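Finger Pad Slip on Hand-Held Grippers: Frequently Asked Questions

For operators and site leads using the Otetti hand-held gripper on the Gevine collection project. Please read this before your next shift if you work with the paired grippers.

What is the problem?

On certain grippers, a finger pad can creep out of its seat while the operator is squeezing the trigger. The pad does not fall off right away. It shifts toward the tip by 2 or 3 millimeters, and the two pads no longer meet evenly. Round parts such as rods and tube then roll or drop without warning.

Which units are affected?

Units from the Warnik batch with serial numbers 1504 and up. The number is on a plate inside the handle. Older units use a different adhesive and we have had no reports of slip on them. If you can't read the plate, treat the unit as affected until the bench has looked at it.

How was it found?

Operators at the Baloyi site reported dropped rods over several shifts in November. The drops were first put down to tired hands. When we went back through the recordings, about 346 of them showed the pads out of line before the part was lost. Most of those came from the same small group of grippers.

Was anyone hurt?

One operator had a bruised foot from a falling rod. There was also a pinched finger, when someone tried to push a pad back into place with the trigger still under load. Both were back at work the same day.

Which tasks should I stop doing?

Stop any two-gripper task with a metal rod, a shaft or a pipe if either gripper is on the affected list. Passing a rod from one gripper to the other is the worst case. For a moment both sets of pads are pulling on the same part, and a loose pad gives way first. Light work with soft items can go on if the unit passes the pad check described further down.

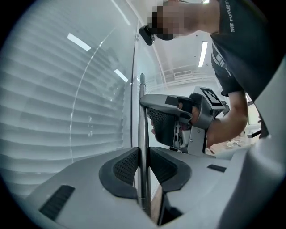
Two grippers at an upright metal rod. The black mesh-textured pads are the parts to check.

How do I check the pads?

Put the gripper down with the fingers open and take your hand off the trigger. Look at the line where each pad meets the finger. You should not see a gap or any glue. Push each pad sideways with your thumb, then toward the tip. It should not move at all. Close the gripper slowly on nothing and see if the two pads meet along their full length. Do this at the start of the shift and again after lunch.

A pad moved. What now?

Tag the gripper and take it to the bench. Don't press the pad back and keep working. It may feel tight again for an hour or so and then let go.

Can I glue it myself?

No. Hardware store glue leaves a hard ridge under the pad and ruins the finger. We have already had to scrap three fingers this way.

Do I need to report it if nothing was dropped?

Yes. Use the fault form and pick "pad movement." Give the serial number, left or right pad, and what you were handling at the time.

Are my earlier recordings thrown out?

Not as a rule. Recordings where the pads stay in line are kept. The ones with visible slip are marked and held back from training for now. Your hours are counted either way.

What should I wear?

Closed shoes for all work, and safety shoes for any rod task once those start up again. Keep your feet out from under the part.

When will the fix be ready?

New fingers with a screwed-on pad are being tested now. Baloyi gets the first set, then the other sites. We will update this page when shipping starts. Until then, spare units can be requested from the bench on Monday mornings.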